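Pale tabletop going yellow – oil, wax or leave it alone?

Isthorpe Home & Workshop Forum > Furniture and Finishes > Tables

tablelegs_ok
Posted 2008-04-08
Hi all, long time reader, first time I've needed to ask anything. I bought a secondhand dining table over the winter from a couple moving out of Isthorpe and I love it to bits, but I'm getting nervous about the top. It's a very light wood, creamy with a tiny bit of pink in it, straight grain over most of it and then wider curvy bands toward one end. No knots at all. It feels like there's hardly any finish on it. When I lift the fruit bowl there's a ring where the wood is a shade lighter than everything around it, so I'm guessing the rest is going yellow with the sun from the patio door.

I have a can of Roltevix hard oil left over from the kitchen counters and I was all set to slap it on this weekend. My sister says wax. The guy at the paint store said leave it. What would you do?

grainofsalt
Do NOT put the counter oil on it. I did that on a pale desk and it went the color of weak tea overnight and stayed that way. Any oil will warm up a light wood, and if you bought the table for how pale it is you'll hate it. There are oils with a bit of white pigment in them that hold the color back. Try one of those underneath the table first, somewhere you won't see.

pegboard11
Hang on, do we even know it's solid wood? If it's veneer all this sanding and oiling talk could get expensive. Look at the edge. If the grain on top runs straight over and you see end grain on the short side, it's solid. If there's a strip glued on, it isn't.

tablelegs_ok
Nobody said sanding!! But okay, I went and looked. The long sides are rounded over and I can't tell a thing. The short side has something that might be end grain and might be a very convincing strip. I had the flashlight out and everything. My husband thinks I've lost it.

pegboard11
Look for where two boards meet. On a solid top you'll usually find glue lines every few inches and the grain changes its mind at each one. If the pattern repeats, or it's one huge piece with no joins, I'd bet veneer.

mrs_dovetail
Coming at this from the lazy side. We've had a pale ash table for years with three kids on it and all I've ever done is soap. Plain soap flakes in warm water, wipe it on, let it sit a minute, wipe it off, dry with an old towel. Keeps it light, and it gets this lovely soft feel. You do have to keep it up (I do mine every other Sunday, or when I remember) but it takes no time and there are no fumes. I'd never go back to oil!

grainofsalt
Soap is fine until somebody puts down a glass of red wine. It gives you next to no protection. I know people swear by it but I've seen what those tables look like at the end of the week.

mrs_dovetail
Mine looks great at the end of the week, thank you. Wine comes out with more soap if you're quick. And if you aren't quick, a light rub with 300 grit along the grain and soap it again. Try doing that with a wax finish without getting a shiny patch.

sawdust_and_tea
I'm with mrs_dovetail on looks and grainofsalt on wine, so I'm no use to anyone. One thing though – please don't go at it with anything coarser than 200 until you've settled the veneer question. I went straight through the face of a Van Rooij sideboard once and there's a brown patch the size of my palm on it to this day. It lives under a plant.

tablelegs_ok
Ouch. Okay, the counter oil is back in the cupboard. I couldn't find any glue lines, so I'm leaning toward veneer now, which makes me a little sad, but it was cheap and it's still the prettiest thing in the house.

pegboard11
Don't be sad, veneer is fine. Good veneer stays flatter than a lot of solid tops. It just means you get one or two gentle sandings in its life, so save them.

brallik_fan
You all are overthinking this. Brallik matte water-based lacquer, 2 coats, foam roller, done. I did my kitchen table and a bench and I put hot plates down without a mat.

grainofsalt
Putting hot plates on lacquer is asking for trouble, but the color point is fair, the water-based stuff does stay pale. What I don't like is that once it chips you have to take the whole top back. And how do you know it'll stick if you don't know what's on there already?

brallik_fan
Put a drop of water on it. If it beads up there's a finish. If it sinks in and goes dark there isn't much. Takes ten seconds.

tablelegs_ok
Did the drop test in two spots. In the middle it sat there in a bead, and at the end where my daughter does her homework it soaked in almost right away. So there was something on it and she's worn it off with her elbows, I guess! I don't want lacquer over half a mystery finish, and I don't want to sand it all off either, so I'm going to try soap on that end for a month and see if it evens out. I moved the fruit bowl to the counter too, so the ring gets a chance to catch up.

I cleared everything off and gave it a good wipe, and I have to say, with the curtains half open and a soft gray shadow lying across it, the wood looks almost white on the bright side. I'd forgotten how light it is when it isn't buried in mail and crayons. 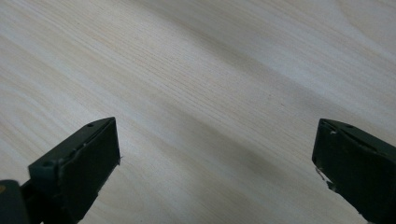

Anyway, soap flakes are on the shopping list, and if anybody knows a store near Isthorpe that carries them please shout, I tried the big supermarket and all they had was laundry liquid.

mrs_dovetail
Hardware store, bottom shelf, next to the floor stuff. Or grate a bar of plain white soap, no perfume in it. Wear something you don't mind getting wet.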